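Flestent Two-Hand Countertop Package: Read This Before You Budget
Wednesday, May 27, 2026
By the Urkcombe equipment desk

We list the Flestent because people keep asking for it. Whether you should buy one is another matter.

The package has two black five-finger hands, two arms, a controller and a seat of Macaraeg, the simulator it ships with. Macaraeg is the part we like. You can set up kitchen pick-and-place jobs on a virtual counter and run them for weeks before any hardware leaves the crate. If your task fails there, it will fail in your building, and you can cancel until November without a fee.

Passing in Macaraeg proves a good deal less. Rendered fruit doesn't bruise. A rendered croissant doesn't drop flakes into a finger joint. The brochure talks about "kitchen-ready" handling and we have asked twice what that means. We're still waiting.

Numbers to plan with:
Simulator seat only: $115 a month, 12-month minimum
Replacement finger set: $2252 per hand, not covered for wear
Lead time on hands: more than 10 weeks

Budget for one spare finger set at least. Flivthorpe, who handle service, will quote you a yearly visit, and the quote leaves out travel. Get the travel in writing.

Ask yourself if you need fingers at all. For putting food in a basket, a plain two-jaw gripper costs far less and has fewer parts to break. Hands make sense if your items change every day and you have someone on staff who can retrain the thing. Start with the seat, load your own objects, and leave the bakery and fruit presets for later. They flatter the product.

Urkcombe Equipment | Contact sales | © 2026 | Back to top

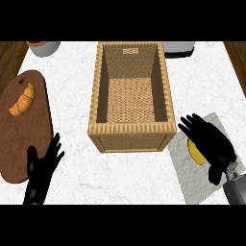
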